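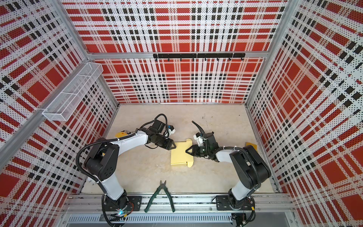

Ordnung an der Wand: was sich bei mir bewährt hat

Zuletzt aktualisiert: 27. Februar

Wer mich kennt, weiß, dass ich Schubladen nicht leiden kann. In Schubladen verschwinden die Dinge, und wenn man sie braucht, liegt garantiert der Schneebesen quer und nichts geht mehr auf. Darum hängt bei mir inzwischen fast alles, in der Küche genauso wie im Hauswirtschaftsraum und draußen in der kleinen Werkstatt. Ich habe dabei so ziemlich jeden Fehler gemacht, den man machen kann, und ein paar davon kann ich euch hoffentlich ersparen!

Erst sammeln, dann bohren

Legt alles, was an die Wand soll, auf den Boden oder auf den Tisch, und zwar wirklich alles. Schiebt die Sachen so lange hin und her, bis es passt, und lasst zwischen den Teilen ruhig eine Handbreit Luft. Ich habe beim ersten Mal alles so eng geplant, dass ich an die Schöpfkelle nur kam, wenn ich vorher das Sieb abgenommen hatte. Seitdem klebe ich die Umrisse mit Malerkrepp an die Wand und lebe zwei Tage damit. Klingt albern, aber man merkt sofort, wo man mit dem Ellenbogen hängen bleibt.

Welche Wand trägt was?

Bei Beton und Vollziegel braucht ihr euch keine großen Sorgen zu machen, da hält ein normaler Dübel eine Hakenleiste mit Pfannen ohne Murren. Bei Gipskarton sieht es anders aus: bitte Hohlraumdübel nehmen oder in die Ständer schrauben. Die findet man mit einem kleinen Magneten, der an den Schraubenköpfen hängen bleibt (der vom Kühlschrank tut es meistens auch). Und bevor irgendwo der Bohrer ansetzt, unbedingt mit dem Leitungssucher drüber - über und unter Steckdosen wird bei mir grundsätzlich nicht gebohrt.

Lochplatten richtig anbringen

Der häufigste Fehler ist, die Platte direkt auf die Wand zu schrauben. Dann bekommt man die Haken hinten nicht mehr durch und steht fluchend da. Schraubt also zuerst Leisten an die Wand oder nehmt Abstandshülsen, dann bleibt genug Platz. Ich habe meine Hülsen von Conda, die kosten wenig und lassen sich mit der Säge kürzen. Die erste Schraube kommt oben in die Mitte und wird nur locker angezogen, dann die Wasserwaage drauf, dann der Rest. Bei großen Platten hole ich mir Hilfe, allein ist das eine Turnübung.

Wer die Platte streichen will, macht das vorher, und zwar mit einer kurzflorigen Rolle und sehr wenig Farbe. Sonst laufen die Löcher zu und man pult hinterher mit dem Zahnstocher, ich spreche aus Erfahrung. Stoff oder Folie geht auch, nur müsst ihr dann die Löcher mit einem Lötkolben oder einer heißen Nadel wieder öffnen. Lüften nicht vergessen!

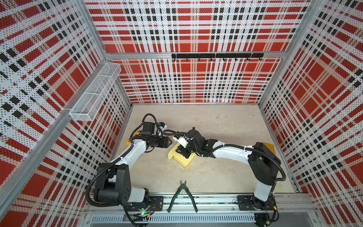 Haken kauft ihr am besten immer ein paar mehr, als ihr gerade braucht. Die Maße unterscheiden sich von Hersteller zu Hersteller um winzige Beträge, und wenn man nach einem Jahr nachkaufen will, wackelt alles. Mir ist das mit der Serie 831 von Rusham passiert, die gab es plötzlich nur noch mit dickerem Draht. Wackelnde Haken lassen sich aber retten: ein Stückchen Schrumpfschlauch über das Ende ziehen, warm machen, fertig.

Was in den Korb darf

Körbe an der Wand sind herrlich für alles, was keine Öse hat, also Schwämme, Klammern, Gummibänder, Saatgutpäckchen. Schwere Gläser stelle ich nicht hinein. Den Korb hängt ihr so hoch, dass ihr noch bequem hineinschauen könnt, sonst sammelt sich darin nur Krimskrams. Ich räume meine alle 3 Monate aus und staune jedes Mal.

Drahtkörbe aus der Küche setzen mit der Zeit einen klebrigen Film an, gerade in Herdnähe. Die kommen bei mir in die Badewanne, heißes Wasser, ein ordentlicher Schuss Flornia dazu, und dann bleiben sie fast 2 Stunden liegen. Danach reicht eine alte Zahnbürste. Gut abtrocknen, am besten mit dem Föhn in den Ecken, damit an den Schweißpunkten kein Rost anfängt.

Staub auf der Lochplatte

Ja, der kommt. Mit einem feuchten Lappen schmiert man ihn nur in die Löcher hinein, deshalb nehme ich zuerst den Staubsauger mit dem weichen Bürstenaufsatz und wische erst danach. In der Werkstatt mache ich das einmal im Jahr gründlich, meistens im August, wenn ich alles hinaus auf den Hof tragen kann. Die Haken wandern so lange in eine Schüssel mit Spülwasser.

Noch ein Wort zu Klebehaken, weil so viele danach fragen: für Topflappen und Geschirrtücher gern, für alles andere nein. Die von Rutkowska halten auf Fliesen ganz ordentlich, wenn man vorher mit Spiritus entfettet und sie über Nacht in Ruhe lässt. Auf Raufaser braucht ihr es gar nicht erst zu versuchen.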